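Project report, Robot Learning Practicum, Flukwood Technical College
Submitted January 2, 2018

# Does a Toy Kitchen Teach a Robot Better When It Stays Messy?

## What we wanted to find out

When you teach a robot arm by guiding it through a task yourself, you have to decide how the table looks each time you start. You can tidy everything back to the same layout, or you can let things drift and start each new run from wherever the last one ended. The first way feels more scientific. The second way is a lot faster, and our hunch was that it might also give the robot a better education.

Our question for the term was whether a policy trained on "drifting" tables would do better on layouts it had never seen than a policy trained on "reset" tables, if both got the same number of demonstrations. We were excited about this one from the start, partly because we could find plenty of opinions in the lab and very little data.

Short version for anyone skimming: drifting helped with reaching and grasping, it did almost nothing for placing, and it made one kind of failure worse. We did not see that last part coming, and it ended up being the most interesting thing in the project.

## The setup

We worked at the Akden bench, the white table at the far end of the teaching lab. It has a single arm with a two-finger gripper, a view from over the table, and a small camera mounted down at the wrist. The objects come from the play kitchen bin: a pot, a slotted spatula, a plate, a ketchup bottle, a mug, a colander, and a handful of toy fruit. The toaster oven stays put and was never part of a task.

We picked the colander as our main object. It is wide, it is light, it has a handle sticking off one end, and there are several reasonable ways to pick it up. A ketchup bottle more or less tells you how to grab it. A colander leaves you with a choice, and choices are where learned policies get into trouble.

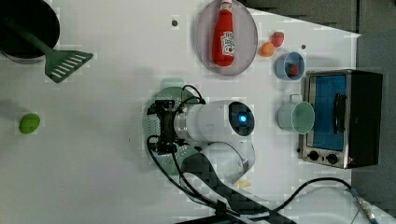
Demonstrations were recorded with Henriques, the recording program that an earlier class wrote and left for the rest of us. It saves both camera views, the joint positions, and the gripper opening. It also has a nasty habit of starting a new file if you bump the space bar, so we taped a bottle cap over ours. (If you inherit this project, leave the cap on!)

Training used Sturkska, the small imitation learning code base from the course. We changed very little in it. The network takes in both camera views plus the arm's own joint readings and puts out a short burst of motions, and then it looks again.

## Collecting the demonstrations

We collected 900 demonstrations in all, split evenly between the two conditions. Most of the work happened in July, when the lab was quiet and we could leave the bench set up overnight.

For the reset condition we had a set of printed layout cards. Before every run, one of us matched the table to the card. For the drifting condition, we only stepped in when something fell off the table or rolled out of reach. Otherwise the end of one run was the start of the next.

All the demonstrations were one of these tasks:

- pick up the colander and set it down somewhere else on the table
- move a piece of fruit to the plate
- take the fruit out of the blue cup and put it on the table
- turn the colander so its handle points a different way

We swapped drivers often. Each of us has a style, and you can really see it when you play the recordings back. One of us comes in high and drops straight down. Another slides in low from the side, which looks scary and works fine. We worried that the policy would learn a confused average of the two, so we made sure every driver did the same share of both conditions.

## What the wrist camera adds

At first we trained with the overhead view only, to save time. The results were poor for the colander in both conditions. The gripper would go to the right part of the table and then close a little too early or a little off to one side. From above, once the arm has moved in, the gripper and its cables hide a good part of the thing you are trying to grab.

Adding the wrist view fixed a surprising amount of this. It sees the rim and the handle from close up, and the fingers show up in the same picture as the object, so the network can learn how the two line up.
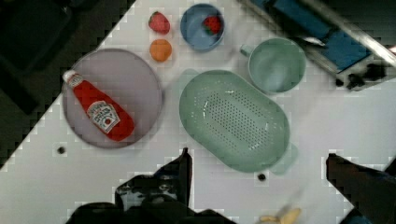
*Figure 2. Wrist camera view of the table, with the colander near the middle and the gripper fingers along the bottom.*

The wrist view has its own problem: everything in it swings around when the wrist turns. The plate can be on the left in one picture and somewhere else entirely in the next. We tried feeding the network the wrist angle as a separate number, and that helped it settle down. It was a change of a few lines, and we should have made it weeks earlier.

We reran both conditions with both cameras after that, and everything from here on refers to those runs.

## Testing

We drew up a fresh set of test layouts that neither policy had trained on. Some were gentle, with objects in new places but plenty of space between them. Others were crowded on purpose. In each test the policy got one try, with a time limit, and a person with a hand on the stop button.

We scored each try in stages: did the gripper reach the right object, did it close on it properly, did it lift it clear, and did it put it down in a sensible spot. Scoring in stages took more effort than a plain pass or fail, and we are so glad we did it. A plain pass or fail would have hidden nearly everything we learned.

To keep ourselves fair, the person scoring did not know which policy was running. The person at the keyboard loaded one or the other from a shuffled list and kept quiet about it.

## Results

**Reaching.** Both policies were good at this. On the gentle layouts the drifting policy reached the right object in 97 percent of tries, and the reset policy was close behind. On crowded layouts the gap opened up clearly in favor of drifting. The reset policy would sometimes head for the place where an object had been on one of the cards, slow down, and hover there. It is a strange thing to watch. You want to point at the colander and help it out.

**Grasping.** Drifting won again, most of all for the colander. Our layout cards only showed the colander at a few angles, so the reset policy had only a few approaches to draw on. In the drifting runs the colander got nudged and turned in ways we would never have thought to put on a card, and the policy saw all of it.

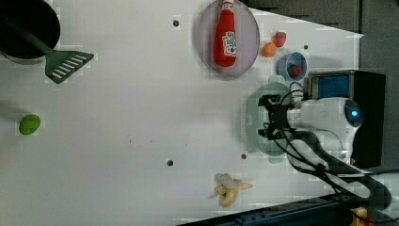 The handle made a big difference to how a try went. When it pointed toward the arm, both policies tended to go for it and both did well. When it pointed away, the reset policy still tried to reach over to it and often ran out of room. The drifting policy was more willing to take the near rim. We loved seeing this, because we had never told it that the rim was an option in that case. It had picked that up from runs where a driver was in a hurry.

**Lifting.** No real difference. Once the grip was good, the lift was good.

**Placing.** We had expected drifting to win here too, and it did not. Both policies put things down a bit too early, often with a small drop at the end. We think this comes from us. When we looked back at the recordings, all of the drivers opened the gripper slightly before contact. The robot learned our bad manners perfectly.

## The failure that got worse

Now for the odd one. In 13 of the crowded tests, the drifting policy picked up the right object, moved it, put it down, and then went back and picked it up again. The reset policy hardly ever did this.

Our best explanation is about what the end of a run looks like. In the reset condition, a finished table looks different from a starting table, since every start came from a card. In the drifting condition, the end of one run *is* the start of the next. A table with the colander just set down looks exactly like a table where somebody is about to pick up the colander. The network has no memory of what it just did, so it cannot tell the two apart.

We tested this idea in a small way. We took the drifting data, added a simple "time since start" input, and trained again. Over 7 repeats of the worst layout, the second pickup went away completely. That is a tiny test and we don't want to lean on it too hard, but it fits the explanation, and it was a great afternoon in the lab.

## Things we would change

We would let the drifting condition run without so much care. Looking back, we were still tidying without meaning to, straightening the mug or pushing fruit back from the edge. Some of that got in before the recording started, so we can't measure how much it mattered.

We would also write down which driver made each recording inside the file itself. We kept it in a notebook, and matching the notebook to the files took two evenings and a lot of cereal.

The test layouts should have been made by somebody outside the group. We tried not to favor either policy, but we had watched both of them a lot by then and knew what they found hard.

One more: practice the put-down. A few drivers deliberately setting things down gently, with the gripper opening only after contact, might do more for placing than any change to the network.

## Where this could go next

The clearest next step is a mixed set. Start each session from a card, let the table drift for several runs, then go back to a different card. That should keep the variety and still give the policy some starts that look like starts. We had hoped to try it before the end of term and ran out of bench time.

We would also like to know whether the second pickup shows up with longer tasks. If the job is "fruit onto the plate, then colander to the other side," a robot with no sense of what it has finished could go around in circles for a long time.

The recordings, layout cards, and scoring sheets are in the Akden folder on the lab drive. The scripts that made the result tables are in there too, in the folder called `tables_new`. Please ignore `tables_new_old`.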